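Ganar > Projects > Equipment planning > Gallery

Kitchen cell, dish loading: planning gallery

The pictures on this page go with the equipment request for the Ostirmont kitchen cell. Readers pricing a second cell should look at the fixtures and the floor area as much as at the arms, as that is where the first estimate was short. The task is dishwasher rack loading with mixed tableware. The request covers one two-armed unit with legs, two grippers, spare fingers, and the kitchen mock-up. Delivery is planned for June.

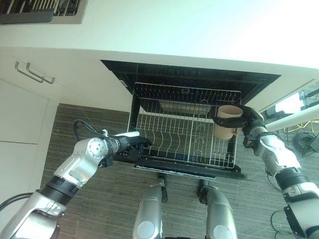 Mug held over the rack, dishwasher door down. Black and yellow cables on the carpet at right.

Cable management was left out of the first budget and now has its own line. Covered floor channel is priced by the length, and the run from the wall to the work position should be measured with the dishwasher door open. Allow for slack at both wrists. Carpet stays in the plan for this cell; hard flooring was quoted separately and deferred.

Tableware is a consumable. The request lists 12 mugs and 15 plates for the first quarter, all from one supplier, so that rim thickness stays constant between runs. Mixed stock can be added after acceptance. Plates need a closer approach than mugs, with the fingers going down between the wires, and finger wear should be budgeted on the plate task.
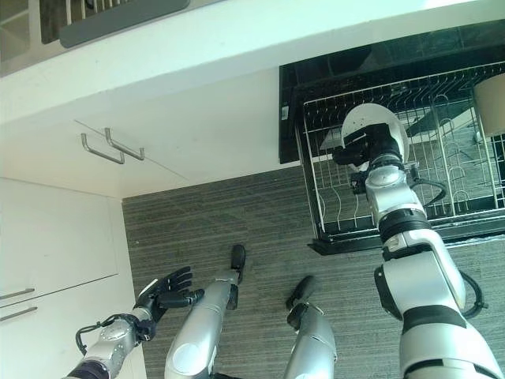 Gripper spares are the largest recurring item. Ishida quoted 863 per finger set, shipping excluded, and the plan carries 2 sets per cell. Zevanano offered a lower unit price with a longer lead time and no stock held locally. The request goes forward with Ishida for the first order. The second order is open.

Items still without a price:
Replacement wire racks
Floor channel, right side only
Wrist cable sleeves, left and right
Spare dishwasher door hinge

Installation labor is carried under the building budget and does not appear in the totals. Quotes for the open items should use the same cost code as the finger sets.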